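Home Threads Saved Water & Land About
6 min read

1/ I have read the Durnard catchment adaptation plan so that you don't have to. It is 300 pages long. The word "resilience" appears on the cover twice, once in the title and once in the subtitle, in case you missed it on the way down.

2/ Background for anyone outside the valley. Durnard is a small river that spends most of the year as a string of ponds and a couple of days a year as your lounge room. The plan is meant to decide what we do about both of those conditions before 2050.

3/ The short version: the authors want to put the floodplain back. Let the river spill into the paddocks below Litside, fence the banks, replant the sedges and paperbarks, and stop pretending the 1960s drain is a natural feature with heritage value.

4/ I think this is right, for the record. I've been saying it at public meetings since I had knees. So please read the rest of this as the grumbling of a supporter, the most tiresome kind of grumbling there is.

5/ First grumble. The plan was written by Orlandini, a consultancy whose house style is to call everything a pathway. There are adaptation pathways, funding pathways, engagement pathways and, on one map, an actual pathway, which is labelled "access".

6/ Second grumble. The wetland target is 1,223 hectares. Lovely number. Very firm. Go looking for where it comes from and you get a footnote to an appendix, and the appendix refers you to "modelling undertaken". By whom? With what rainfall? The appendix is keeping that to itself.

7/ I emailed to ask. The reply thanked me for my passion. When a consultant thanks you for your passion you have been filed.

8/ The rainfall matters, by the way. If they used the old averages, the lower basin fills most winters. If they used anything resembling the past decade, it fills when it feels like it, and we'll have planted a lot of very thirsty sedge in a very large dish.

9/ You can design around that. Plant for the dry years and let the wet ones be a bonus. Swamp paperbark will sulk through a bad summer and come good. Some of the stuff on the species list will simply die and be described later as "a learning".

10/ Third grumble: peat. There's a patch of old peat swamp up behind Darkia that still holds together, more or less, and holds more carbon than every ute-load of seedlings we could plant from here to the coast. It gets half a page.

11/ Half a page! The branding section gets four. There is a colour palette. The river is now officially a shade called "Durnard Dusk". I've lived next to it for decades and can report that at dusk it is brown.

12/ Keeping the peat wet is the cheapest thing in the whole document. Block three drains, talk nicely to the neighbour with the bore, go home. There's no ribbon to cut, I suppose. You can't get a minister to stand in a bog in March.
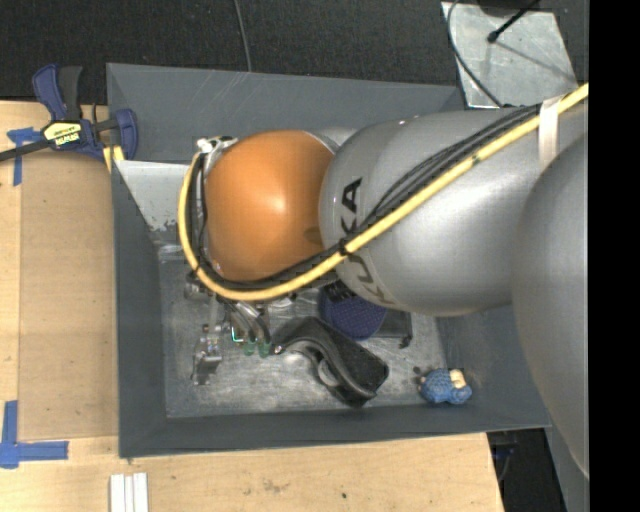
13/ Fourth grumble, and then I'll have a cuppa. The consultation. They received 679 submissions, a very good effort for a district where the footy club struggles to get a quorum for its own barbecue.

14/ Those submissions are summarised as "broad support with some concerns". I have read a fair few of them (they're public, if you enjoy clicking). The concerns include fences, weeds, mozzies, rates, snakes, compensation, more snakes, and who exactly clears the culverts.

15/ The culvert question is a ripper and deserved an answer. Half the flooding on the Litside road has less to do with the changing climate than with a pipe that has a mattress in it. Both things can be true. The climate bit will make the mattress bit worse.

16/ I'd also have liked to see the graziers treated as something other than an "impacted stakeholder cohort". Some of them have been letting the low paddocks go under for years and moving stock by phone call. That's adaptation. They just didn't get a pathway.

17/ Now the nice things, as I promised my better self. The section on native fish is terrific. Somebody who clearly loves galaxias was allowed near the keyboard, and it shows. There's a paragraph on spawning cues in there that reads like a thriller.

18/ The maps are good too. They show where the water goes when the levee tops, street by street, and they don't soften it. I know people who won't be pleased to find themselves in the dark blue. Better to find out from a map.

19/ And there's money in it for monitoring. Some 20 bores and gauges, read all year, results put up where anyone can see them. If I could keep one page of the plan and compost the rest, it'd be that one.

20/ Comments on the final draft close at 5 pm at the end of the month. You don't need to be eloquent. Ask which rainfall they used. Ask about the peat. Mention the culvert.

21/ If they thank you for your passion, let me know and we'll start a club.

22/ Correction to 9: a reader tells me swamp paperbark is on the species list after all, under its old name, on page 214. I withdraw the sulking remark as it applies to the list. I stand by it as it applies to the tree.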